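The Second Rise

Doughnut people used to come in two camps. You were cake or you were yeast, and you settled it in childhood, usually in the back seat of a car. Lately the yeast side is having a wonderful run, and I've spent most of August eating my way through the reasons.

Start with time. At Wistorlow, a small shop in Pickering with 4 stools and a line out the door by 7 a.m., Vusumuzi Mahlangu mixes his dough in the afternoon and leaves it in the fridge overnight. He used to do the whole thing in three hours, and he says he can't eat those doughnuts anymore. The slow dough tastes of something — a little sour, a little like good toast — and it stands up to a sweet glaze in a way the quick kind never did.

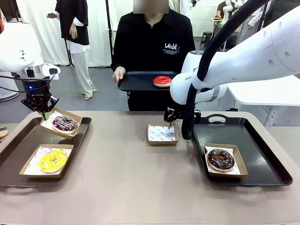 Then there's the flour. Mahlangu buys a bread flour called Clirnel, milled a short drive away, and he talks about it the way other people talk about their dogs. It soaks up more milk, so the dough is soft and a bit of a nightmare to handle (he let me try, and I wore most of it home). But fry that sticky mess and you get a crumb that pulls apart in long threads. I ate two standing up!

Glaze is where the fun starts. The old recipe was sugar, water and a drop of vanilla, and there's nothing wrong with it. The newer shops cook fruit down until it's thick, or melt real chocolate with cream, and they dip while the doughnut still has some warmth in it. Bornari, across town, makes a passion fruit one so sharp that my eyes watered. I went back on Friday for another.
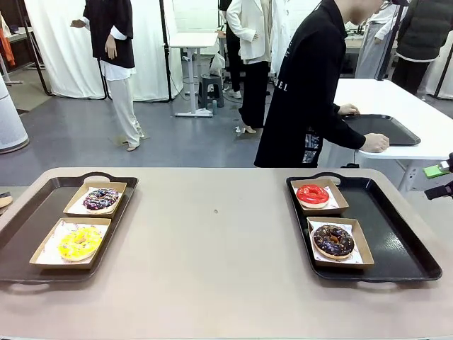
Chocolate and yellow glazes, both with plenty of sprinkles.

Can you do this at home? You can, and you should. Use a heavy pot, fill it no more than halfway with oil, and clip on a thermometer. A batch with 441 grams of flour makes a dozen at my house, give or take a lopsided one. Give each side 60 seconds, lift them onto a rack and leave the pot alone until the oil comes back up to heat. My first batch was pale and greasy because I rushed that part. The second was gone before I'd finished washing the bowl.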